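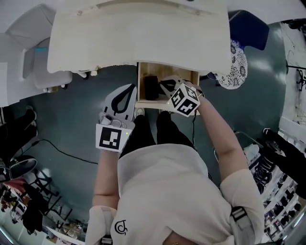 **Annan gripper comparison: progress report, May 2019**
Prepared by Benedicta Arthur

Work this period covered the two candidate finger sets for the hand-held units, Plellum and Flarer. Both were run through the drawer task: open the drawer, take out one object, put it back, close the drawer. Operators worked standing, with one gripper in each hand and marker cubes fitted to both.

We logged 407 trials. Results by fault type:

| Fault | Plellum | Flarer |
|---|---|---|
| Object dropped | 12 | 2 |
| Marker tracking lost | 2 | 12 |

Most tracking losses came when the wrist turned inside the drawer and the cube passed under the edge of the tabletop. Moving the cube farther back on the handle is the likely fix. It will add some length, and the trigger reach has to be checked again afterward.

Drops with Plellum were mainly on flat, rigid objects. Softer pads are on order.

Open items:

- Cable strain relief on the right unit. The current clip loosens during long sessions.
- Recalibration after each finger change, still done by hand.
- Prerkatow controller: firmware received, bench test not started.

Spending is within the approved budget. The final choice of fingers is still planned for November. No change to scope is requested.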